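Section 4. Setting Up the Snack Table Demonstration

Use this section when the arm is shown to visitors at an open day, a school visit or a customer call. It assumes the unit has been unpacked and calibrated as described in Section 2. Two people are needed: an operator at the control screen and a host who talks to the visitors.

4.1 Preparing the table

1. Wipe the tabletop and let it dry. Fruit residue leaves marks that the vision system may pick up as objects.
2. Line the round white bowl with a sheet of white paper. Let the edges stand above the rim.
3. Fill the bowl with bananas. Lay some of them across the pile so that the gripper has a side to close on.
4. Place the glass jars in a row along the back edge. The jars are not picked up in this demonstration.
5. Stand the folded cards at the back, clear of the path of the arm.
6. Bring the arm in from the side and stop it near the bowl with the fingers pointing down.

Note: Keep loose cables under the table and away from the front, where visitors stand.

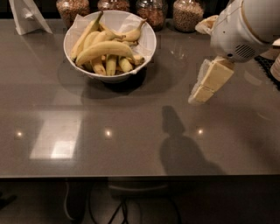 Figueroa showroom, 17 May 2023

Notes from the open day, added by Jintana Chantharasri

We ran the demonstration for 26 visitors in small groups. Vicente Arancibia was operator and Rocío Villalba was host. The ceiling lights reflect in the gray top, and we left them on all day. If you dim them, repeat the light check in Section 2 before the first group comes in.

4.2 Running the demonstration

1. Ask visitors to stand behind the floor line.
2. On the control screen, select Demo, then Fruit Bowl.
3. Set the speed to 2. Do not go above 4 with visitors in the room.
4. Press Start. The arm moves over the bowl, lowers the gripper and closes on the piece it has selected.
5. Wait until the screen shows Hold before you answer questions about the grip.

Caution: Keep hands out of the bowl while the green light on the control box is on. Press Pause before you straighten the fruit or the paper. 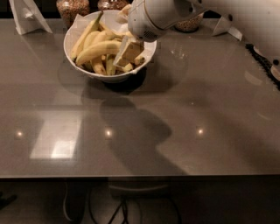

If the gripper touches two pieces at once, the software opens the fingers, backs off and tries again from another angle. Let it finish. Visitors often ask about this, and the host can explain that the retry is part of the program.

6. When the group has left, press Home and check the finger pads for peel or juice. Clean them with a damp cloth.
7. Replace any fruit that has split.

Note: The Fruit Bowl routine will be updated in September. Send changes to this section to Leandro Quezada.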